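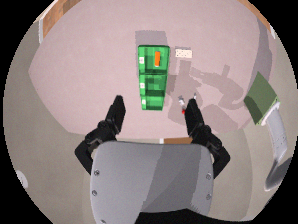 December, cask store notebook, Flurnham. Started 8:40.

Re-gauge of the sherry hogsheads on the lower racks, plus first nosing of the samples Noémi drew last month. Tibor on the dip rod, me writing. Vaida joined after lunch.

Cask 903. Refill hogshead, filled by the old crew at Zaldale and moved to us under bond. Bulk volume is down more than I expected from the last gauge. Strength has held up well, so I suspect a slow weep and not just evaporation. Tibor went over the head with a flashlight and found a dark line at the third stave from the bung, sticky to the touch. Rushed and waxed it. Check again in a week. If it still weeps we re-rack into one of the Mészáros casks and accept the change in character.

Nose on 903: beeswax, pear skin, damp hay, a little coal smoke at the back. With water the smoke comes forward and the fruit drops off. Palate is oily. Good length. Tibor gets mustard seed, I don't.

Cask 1314. First fill. Color very dark, darker than the sample card says, so either the card is wrong or somebody swapped the sample bottles. I redrew from the bung myself and it matched the dark one. Card corrected in pencil, old entry left readable. Nose is raisin, walnut, boot polish. Some sulfur when first poured, mostly gone after twenty minutes in the glass. Too much wood for a single cask release in my opinion. Vaida disagrees and says the right buyer would pay for exactly that. We left it open.

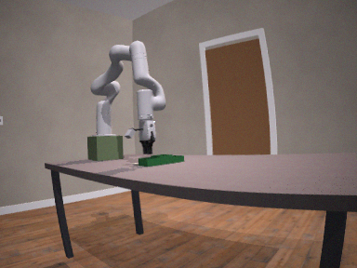 Cask 234. This is the one Privero have asked about for their spring sale. They want a single bottle drawn and sealed, with the rest staying in wood, and they want the lot described as the only bottle from the cask. Genowefa has written back that we can only say that if we commit to it on paper, including no staff bottles and no retained sample above the standard size. Their answer has not come yet. Until it does, no more draws from 234 without asking her first.

Nose on 234, from the existing sample: orange oil, old books, cold tea, faint peat. Palate starts soft and turns dry. Very long. Best thing on the rack by a distance. Strength is getting low, though. It will stay above the legal minimum for a good while yet, but I would not want to leave it past another two summers. Tibor would bottle it now.

Closures. Tested the driven corks from the new batch against the old ones, both in empty bottles filled with colored water and laid on their sides overnight. New batch: 17 bottles, two with damp collars this morning. Old batch: dry throughout. I am not putting the new ones in anything we plan to keep. Anneli will call the supplier and ask for a replacement batch. Leftover bottles are on the bench by the sink, please don't pour them out before she has taken her notes.

Wax. The red cracks when it gets cold in the store. Noémi tried adding a bit more beeswax, and it bent instead of cracking but came out dull. Dipping slightly hotter might bring the shine back. To try.

To do:
Recheck 903 for weeping.
New sample card for 1314.
Ask Genowefa where the original transfer papers from Zaldale are kept. I have the copies but the buyer will want to see the originals.
Hydrometer needs recalibrating, it reads high against the spare.
Order sample bottles, we are down to the last box.

Stopped 4:50. Racks locked, key back in the office.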